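Floor Tips: Getting a Marble Room Ready for a Hired Robot

Updated May 29, 2020

Pullier has started offering its home tidying and floor service by the visit, and I have had enough letters asking whether it is worth the money that I went through the brochure with a pencil. Short version: maybe, if your rooms are simple and you don't mind doing half the job yourself first. The brochure calls the machine "ready for any home". I have yet to meet a vacuum that was ready for any home.

The basic visit costs $100 and covers one room. There is a plan with 4 visits that works out no cheaper per room, so I can't see who it is for. Buying the whole kit through Grestgate is a different matter. They quoted $3000 in February and $2000 when I rang back, with no change to what was in the box. A price that moves that far makes me want to wait and see where it stops.

Before any visit, go around at floor level. Pick up anything long and thin, the sort of thing that disappears against a busy pattern. Veined marble is the worst for this. A dark streak in the stone and a dropped pencil look much the same from standing height, and I wouldn't bet on a machine doing better until I'd seen it try on my own tiles.
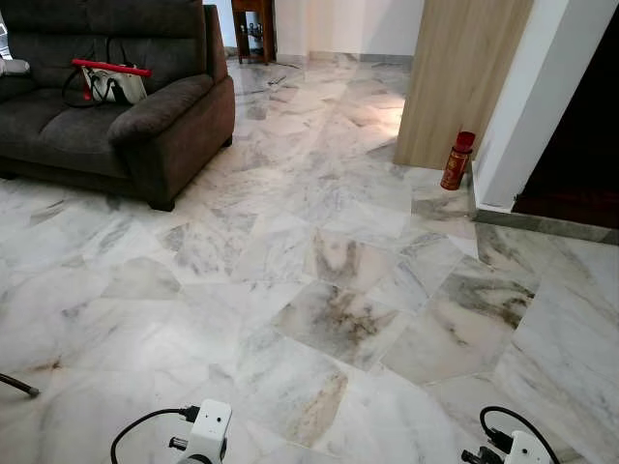
Polished marble, with a raised stone step at the doorway on the right. Check your levels before you book.

Steps between rooms are my main grumble with the brochure. It says "handles thresholds" and gives no height. Measure yours, write the number down and get an answer by email. If they won't put it in writing, shut the door to that room and treat it as out of bounds.

Handbags come off the sofa, straps and all. Cords get tucked up. Spray cans and cylinders that live beside a door should go in a cupboard for the afternoon, but leave a fire extinguisher where your household expects to find it and tell the operator it's there.

On cleaner: Zondport sells a "robot-safe" stone wash. Read the label and you'll see it is a pH-neutral soap, and any pH-neutral stone soap you already own will do. Never use vinegar or lemon on marble, whatever colour it is, and be suspicious of any service that turns up with a bottle it won't name. Acid etches the polish and no amount of buffing with a tea towel brings it back.

Pascual makes a felt pad set for furniture legs that gets recommended alongside all this. The pads are fine. Hardware store ones are fine too - trim them with scissors so the edges don't collect fluff.

Glare is worth a thought. Glossy stone throws back a lot of light, so draw the curtains partway and ask the operator if that helps. I asked Pullier and got two different answers.

Last thing, keep a dry microfibre mop handy for the corners.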